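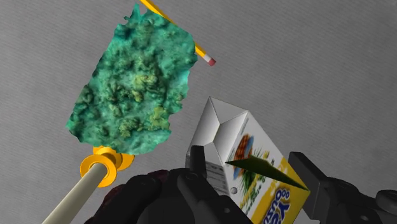

1/ Moved the 300 liter reef tank from the old apartment to the new one last month. Writing down how it went, mostly for people with tanks about this size.

2/ I put the move off for most of the year. The lease decided it in the end. The new place is across the river in Brimeva, 40 minutes by van if the bridge is clear, and it wasn't.

3/ Started mixing salt water four days ahead. I use Drusex salt and have for years. Two big food-grade barrels, a heater and a pump in each. You need more new water than you think. I had enough to replace half the tank and used nearly all of it.

4/ Stopped feeding the fish the day before. Did my last glass cleaning then too, so the algae had time to settle out before I started siphoning.

5/ Order on the day: siphon clean water off the top into tubs, corals out, rock out, fish last. Don't chase fish with a net while the rock is still in there. I did that on a previous move and it was an hour of my life.

6/ Corals went in separate tubs with lids. The soft ones slime up when they're handled, so keep them away from the stony ones. Small frags I left on their rack and lowered the whole rack into a bucket.

7/ Rock has to stay underwater or at least wrapped in wet towels. Mine was all in tubs except the one large base piece, which got towels and a trash bag. No die-off that I could measure.

8/ Sand: I threw the old sand out. Some people rinse it and reuse it. Mine was six years old and smelled like it, and new sand is cheap next to losing fish.

9/ Battery air pumps in every fish tub. Buy spare batteries. One pump quit on the bridge and I had to swap it at a red light.

10/ The van came from Rutkowska and the rental was fine. Ask for one with tie-down rails. Tubs full of water slide a lot – more than furniture does – and the lids do leak.

11/ The stand was the part I worried about. The new floor is old wood, so I set the tank along the load-bearing wall, across the joists. Leveled it empty, then checked again half full and again full. It was 2 mm off at the end. Left it.

12/ Refill went rock, sand, water, then heater and pumps. Waited until the temperature matched the tubs before anything live went in. That was close to 11 p.m.

13/ Lights ran at a reduced setting for the first two weeks. Several people have asked about this. The water is clearer after a big change and corals can burn under their usual light.

14/ Tested ammonia morning and night for the first week. One faint reading on the second day, nothing after. Nitrate is a little lower than before the move, probably the sand.

15/ Losses: one snail. One toadstool stayed closed for nine days and then opened up again.

16/ Total cost was 3,366, counting the van, salt, sand, new plumbing and a replacement return pump from Brinel. The pump was the biggest single item and I could have skipped it. The old one still worked, it was just loud.

17/ Next job is the auto top-off. I'm carrying jugs from the kitchen until then.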